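Packing for Cold Places
Speaker notes, Trilok Bajpai, Garner travel club, May 23, 2025

Slide 1. Wait for the chairs to stop. Say hello, mention Rerkham, let them groan. I have been going north every September for 12 years and have overpacked for all but two of the trips.

Slide 2. The Jornosholm ferry story. Keep it short this time. One suitcase, 138 steps up from the dock, four sweaters I never wore. Pause at the sweaters. If they laugh, move on; if they don't, move on faster.

Slide 3. Layers. Thin shirt, something warm, something that stops wind. People will want to talk about wool here, and they will want to talk for a long time. Promise them wool at the end.

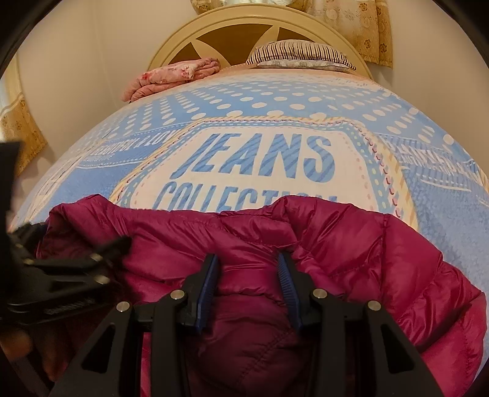

Slide 4: Magenta puffer, on the bed.

Down squashes small, and that's the trouble with it. You see the space left in the bag and put shoes in it. My rule is one puffy jacket per person, worn onto the plane if the airline is feeling strict. Mention Nautiyal, where I carried three coats for over a week and wore the same one to breakfast every day.

Slide 5. Socks — take more than you think. Only item on the list where I say this, so say it slowly.

Slide 6. Questions. Wool, if there's time. Leave the sign-up sheet by the door and don't stand next to it.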